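Home | Newsletter | Archive | About

Clearing out the inbox, finally

I had 2000 unread emails in November, and I'm a little ashamed to say I'd stopped seeing the number at all. Then I missed a note from my dentist (two reminders, both buried under shoe sales) and decided enough was enough!

So I made tea, sat down at nine at night and started unsubscribing. Maltia was the worst of them – I bought one lamp there years ago and they've written to me nearly every morning ever since. Searching by sender and deleting the whole lot got rid of 900 in one go, and I can't tell you how good that felt.

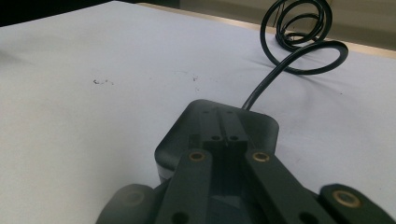
My other trick is a folder called Later. Anything I might want to read goes in there, and on the first of the month I empty it without peeking. Okay, I peek a bit. I kept a recipe from the Dolgate newsletter and it was a very good soup. I'm down to 500 now and hoping to finish before the holidays.

Share | 2 comments

Recent items
Paper planners, again
A slow walk around Hurnus
What I keep in the glove box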